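Planning and budgeting for a kitchen robot arm: tips before you spend anything

Most of the money that gets wasted on a home robot arm goes on things around the arm. Measure first, price second, order last.
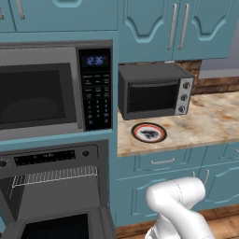

Start with reach. Makers quote it from the centre of the base to the wrist with the arm at full stretch, and an arm at full stretch can lift very little. Take a fifth off the quoted figure and work with what is left. For a normal run of units with a worktop 900 mm off the floor, we would not look at anything with less than 754 mm of usable reach.

Doors that drop down are the awkward ones. An oven door lowered in front of the arm takes up floor space and pushes the base further back, so measure with every door open. Do the same for the dishwasher. Write the figures on a sketch and keep it with the quotes.

Handles matter more than people expect. Long upright bars are easy for most two-finger grippers. Round knobs need the wrist to turn, and small knobs close together may need a narrower set of fingers, sold separately. Go round your kitchen and note every type of handle before you choose a gripper.

What to put in the budget

Arm and controller. Second-hand units are fine if the seller will show you the running hours.
Gripper and one spare set of finger pads.
Base or floor plate. A wooden floor on joists will need a spreader plate under it. Ask a joiner to look.
Electrics. Allow for a separate socket, fitted by an electrician, away from the sink.
Simulation time. Adbridge and Plurka both let you build your kitchen on screen and try the arm in it. Do this before you pay a deposit.
Yearly service.

Our own budget for the last four items came to £1250, and the floor plate was the biggest part of it. The Billovik plate is dearer than the McIntyre one but comes with its fixings. With the McIntyre you buy the bolts yourself, and you need 11 of them, counting the spare.

On the simulation: put in the real sizes of your units, including the lip on the worktop edge. A thick rounded edge can foul the lower part of the arm when it reaches for something near the front. Add the things that live on the counter too. A toaster oven pushed to the back is harder to get at if there are wall units above it, and a flat plate is harder to pick up than a mug.

Leave ordering until the sketch, the handle list and the simulation agree. Delivery slots fill up by November, and fitters charge for a second visit if the base is in the wrong place.

Prices checked September 2023. Delivery is extra on all of them.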